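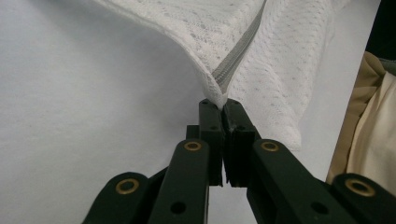

Ziltden hand-held gripper: worn pads on knit fabric?

Kausar Naqvi
We use the Ziltden two-finger kit to record picks on white openwork knit. The inner face of the right finger looks scuffed along the gap. It still closes on a hem corner. Replace the pads at 996 cycles or wait?

Mervyn Mapplebeck
Wait. Mine passed 1,000 on cotton. Check the pivots for play first.

Yannick Huet
Depends on the knit. A rough pad snags open stitches. The Gomiton pad set is $49 and fits the same screws. Log slips per batch before and after the swap.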